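# Vier Kassetten und ein Halstuch

Am Abend, als der Verkauf begann, saß ich in einem Zug ohne gutes Netz. Um 20 Uhr sollte das Label Longo die Kassettenbox der Band Flitow freischalten, und um 20 Uhr fuhren wir durch einen Tunnel. Als mein Telefon wieder Empfang hatte, stand auf der Seite schon der Satz, den ich gefürchtet hatte: "Warteliste". Für die Auflage von 549 Stück waren in den ersten Stunden 661 Bestellungen eingegangen. Ich habe meine Box trotzdem bekommen, zwei Wochen später, weil einige Käufer nicht bezahlt hatten.

Ich erzähle das am Anfang, damit klar ist, dass ich über diese Sache nicht neutral schreibe. Ich höre Flitow seit dem zweiten Album. Ich besitze die Platten, drei T-Shirts und einen Flaschenöffner, der schlecht öffnet.

Die Box kostet 38 Euro. Sie enthält die vier frühen Alben der Band auf Kassette, ein Heft mit Texten, einen Anstecker und ein Halstuch aus Baumwolle. Das Halstuch ist dunkelgrün, und auf ihm ist der Plan des Viertels gedruckt, in dem die Band ihren ersten Proberaum hatte. Wer das Tuch richtig faltet, sieht nur noch die Straße mit diesem Proberaum. Die Anleitung dazu liegt bei, auf einem Zettel, den ich zuerst für die Rechnung gehalten habe.

## Warum wieder Kassetten

Diese Frage hört man bei Longo oft, und man antwortet dort mit einer gewissen Müdigkeit. Das Label sitzt über einer Fahrschule, in drei Zimmern mit sehr niedriger Decke. Im ersten Zimmer wird gepackt, im zweiten wird gerechnet, im dritten steht das Archiv. Die ersten Aufnahmen von Flitow sind auf Kassette entstanden, mit einem Vierspurgerät, das ein Mitglied der Band von einem Onkel bekommen hatte. Eine Schallplatte gab es damals nicht, sie wäre zu teuer gewesen. Die Box bringt also die Musik auf das Medium zurück, für das sie gemacht war.

Man kann diese Erklärung glauben, und ich glaube sie. Aber es gibt auch eine zweite, die man mir im Zimmer mit den Rechnungen gegeben hat. Eine Kassette lässt sich in kleiner Zahl herstellen, sie ist leicht zu verschicken, und sie geht auf dem Weg selten kaputt. Bei der letzten Vinylausgabe kam ein ärgerlicher Teil der Sendungen mit geknickten Ecken zurück. Die Käufer wollten neue Hüllen und hatten recht damit. Von diesen Briefen spricht man im Label noch heute.

Überspielt wurden die Bänder bei Clurix, einem Betrieb, der früher vor allem Sprachkurse und Hörspiele vervielfältigt hat. Von den Sprachkursen lebt dort schon lange niemand mehr. Jetzt kommen die Aufträge von kleinen Labels, manchmal auch von einem Chor, der zum Jubiläum etwas Besonderes verschenken will. Die Wartezeit ist im Herbst am längsten, denn alle möchten ihre Ware im Dezember verkaufen. Longo hat den Auftrag deshalb schon im Frühjahr erteilt und dann trotzdem bis November gewartet. Zuerst fehlte das Papier für die Einleger, später die passende Farbe für die Gehäuse.

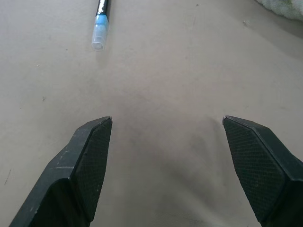
*Greiffinger über einer beigegrauen Arbeitsfläche. Links das fein geriffelte Polster.*

Die Farbe ist übrigens ein eigenes Thema. Die Band wollte für jedes Album genau den Ton, den das ursprüngliche Cover hatte. Für das erste war das ein blasses Gelb, das auf den alten Kopien mit den Jahren immer blasser geworden ist. Welches Gelb ist dann das richtige? Man hat lange E-Mails darüber geschrieben, ich durfte einige lesen. Am Ende entschied man sich für den Zustand einer Kopie, die immer in einer Schublade gelegen hatte. Ich finde den Ton schön, er erinnert mich an Vanilleeis. Ein Freund von mir findet, er sieht nach Krankenhaus aus.

## Das große Paket

Neben der Box gibt es eine zweite Ausgabe, und über sie wurde in den Foren viel mehr gestritten. Sie heißt "Lillow", nach dem langen letzten Stück des dritten Albums, und kostet 2.995 Euro. Zu dem Inhalt der normalen Box kommt ein überholtes Vierspurgerät vom gleichen Typ, den die Band damals benutzte. Dazu liegt eine Kassette mit den einzelnen Spuren von "Lillow" bei, sodass man das Stück zu Hause selbst mischen kann. Das Gerät ist in einem Koffer mit grünem Filz verpackt, und der Schlüssel hängt an einem Lederband.

Ich war zuerst empört. Flitow hat früher in Jugendzentren gespielt, für einen Eintritt, den man aus der Hosentasche bezahlen konnte. Ein Koffer zu diesem Preis passte für mich nicht dazu. Im Forum schrieb jemand, nun sei die Band endgültig im Möbelhaus angekommen, und ich habe diesen Satz damals mit einem Daumen nach oben versehen.

Dann durfte ich das Paket im Büro von Longo einen Nachmittag lang ausprobieren. Man setzt den Kopfhörer auf, schiebt den ersten Regler hoch und hört nur das Schlagzeug, mit viel Rauschen und einem Stuhl, der knarrt. Auf der zweiten Spur ist der Bass. Auf der dritten liegen zwei Gitarren, die man nicht mehr trennen kann, weil schon damals kein Platz mehr auf dem Band war. Die vierte Spur gehört der Stimme. Vor dem ersten Wort hört man, wie jemand Luft holt und dann leise lacht. Auf dem fertigen Album ist diese Stelle herausgeschnitten. Ich habe sie an diesem Nachmittag sehr oft gehört, und meine eigene Mischung klang am Schluss schrecklich, mit viel zu lauter Stimme.

Bin ich jetzt für den Koffer? Ich weiß es nicht genau. Das Geld habe ich nicht, und wenn ich es hätte, würde ich wohl zuerst die Waschmaschine ersetzen. Aber der Vorwurf, es sei nur ein teures Spielzeug, kommt mir heute zu einfach vor. Die Überholung der Geräte ist langsame Arbeit, Riemen und Andruckrollen müssen gesucht werden, und manches Gerät wird nur gekauft, um ein anderes zu retten.

## Was bleibt im Regal

Es gibt einen Punkt, in dem ich den Kritikern zustimme. Viele der Boxen werden nie geöffnet. Schon am Tag nach der Auslieferung standen die ersten im Netz zum Weiterverkauf, natürlich mit dem Vermerk "noch in Folie". Longo will das beim nächsten Mal erschweren und eine Vorbestellung für diejenigen einrichten, die schon früher im eigenen Laden gekauft haben. Gegen Geduld hilft das freilich wenig. Wer verkaufen will, kann auch ein Jahr warten.

Zum Klang muss ich noch etwas sagen, denn danach wird in den Zuschriften immer gefragt. Die ersten zwei Alben sind laut und etwas dumpf überspielt, so wie ich sie kenne. Das dritte klingt deutlich offener, besonders die Becken. Beim vierten hört man auf der zweiten Seite zwischen den Stücken ein leises Brummen - auf meinem Gerät jedenfalls, auf dem meiner Schwester war es nicht zu hören. Das Heft ist gut gedruckt, aber die Klammern sitzen so eng, dass man die Texte in der Mitte kaum lesen kann. In "Lillow" fehlt außerdem eine Zeile der dritten Strophe. Das Label hat versprochen, die Zeile als Aufkleber nachzuschicken.

Meine Box steht in der Küche, neben dem Recorder. Die Folie ist weg, und auf dem Deckel ist schon ein Kaffeefleck. Das Halstuch hat meine Tochter genommen. Sie faltet es falsch, so dass man statt des Proberaums den Busbahnhof sieht, und sie will es nicht anders haben.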